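Subject: Re: [clirgate-list] Who does what over the holidays?

December 29, 2019

> I'd love to hear how other households split things up when the
> whole family is home. I counted 16 separate jobs yesterday and
> I did all but 2 of them. My husband says I should just ask, but
> the asking feels like a job too. Does anyone have a system that
> lasted longer than a week?

Oh, I feel this one! We've had a system since August and it's still limping along, so maybe it's worth something to you.

My husband does all the dinners now, and that includes the planning and the shopping – the whole thing from noticing we're out of onions to wiping down the stove. I do laundry and anything that involves a school form. Before that we "shared" everything, and sharing meant I kept the list in my head and handed out pieces of it like a shift manager. The asking really is a job. I told him so in the car on the way back from Gorna and we were both pretty cranky for the next hour, but he did get it in the end.

The hard part for me was keeping my mouth shut. He buys the Riedl noodles I can't stand, and we had chili six times in the first month (the kids were thrilled, I was not). 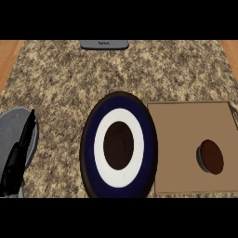

My mother-in-law still calls me and not him when she wants to know what we're bringing to Mudari for New Year's. I've started saying "no idea, he's right here" and passing the phone over. It felt rude the first couple of times and now I kind of enjoy it.

Our son is seven and he has the trash and the dishwasher – same jobs his sister had at that age, because I was not about to raise one kid who cleans and one who gets cleaned up after.

Did you show your husband the list of 16, by the way? On paper, I mean. I'd be curious what he said.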